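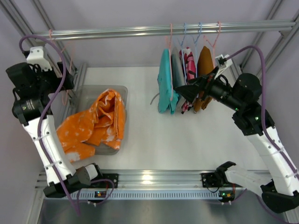
The two-arm cell with clothes on the rail. Right gripper is at the hangers on the far end, orange tie-dye is in the bin.

Right arm overshoots at the rail when the policy switches chunks, left arm is fine

Asked Dec 28, 2018 in Control and Planning
Tags: bimanual, action-chunking, smoothing, latency

Hi all! We have a two-arm setup that hangs up clothes and I am having a great time with it, but I'm stuck on one thing and would love some fresh eyes.

The policy is a small network that looks at the camera images and joint positions and puts out a chunk of 96 joint targets for both arms. We play the chunk back through Yensuk (our control loop, it just interpolates and sends positions to the motors), and when it runs out we ask for a new chunk. Trained on 600 demos and it really does work a lot of the time, which still makes me grin.

The trouble is at the seam between chunks. The right arm gives a little kick, and if the gripper happens to be up at the rail it knocks the next hanger sideways. Then the new images have a swinging shirt in them and the policy gets confused and the next kick is worse. The left arm does the same chunk switch and I can't see any kick at all.

Things I have tried:
- Low-pass filter on the targets. Kick is smaller but now the gripper closes late and misses the hook.
- Lower position gain on the right shoulder. Arm sags at full reach, so no.
- Swapped the motor config files left to right. No change.

Inference takes 156 ms on our machine. Do I need a proper planner between the policy and the motors, or is this a simpler bug?

3 answers

Answer 1 (accepted)

Oh, this is a fun one, and I think you can leave the planner on the shelf for now!

Look at what happens during those 156 ms. You ask for a new chunk at the end of the old one, so the policy sees the arm where it was at the time of the request. By the time the answer comes back, the arm has settled onto the last target (it always lags a bit while moving). So step 0 of the new chunk is a target for a pose you have already left, and the controller jumps back to it. Your left arm is probably close to still at most seams, so it has nothing to jump from. Log the commanded target and the measured position for both arms, plot the two seconds around a seam, and I bet you'll see it right away.

What I would do:

1. Ask for the new chunk early, while the old one is still playing.
2. When it arrives, throw away the steps that cover the time that has already passed. Use timestamps for this and don't count loop ticks, ticks drift.
3. Blend old and new over the overlap. A straight linear ramp on the joint targets is plenty.
4. Leave the gripper channel out of the blend and out of the low-pass. Just take the newest value. That should fix your late close too.

We did exactly this on the folding cell in Coltinville in April and the seams disappeared from the plots. It was maybe an afternoon of work, most of it spent finding out that our camera stamps were taken on arrival and not on capture. Check yours!

Comment from the asker: Wow, yes. Plotted it and there is a clear step backward on the right shoulder and elbow at every seam. Early request plus blending is in and the hangers barely move now. Camera stamps were wrong here as well, ha. Thank you!!

Comment: How long is your overlap?

Comment from the asker: Started with 400 ms. Shorter was OK on easy shirts but I like the margin.

Answer 2

You could also play only the first part of each chunk and replan more often. The tail end of a long chunk is a guess anyway, especially with cloth that keeps swinging. It costs more compute, and if you don't fix the delay first you will just get more kicks per minute, so do the other answer and then try this. In Grastdale we ended up doing both. The nice side effect is that it recovers from a missed hook much sooner.

Also please put a velocity limit in the control loop no matter what. If one bad target can swing an arm into the rail you'll find out at the worst time.

Answer 3

have you tried Bovis? it does the smoothing for you i think. not sure if it handles two arms

Comment: It does, but it smooths the grippers too unless you turn that off per channel. Easy to miss in the settings.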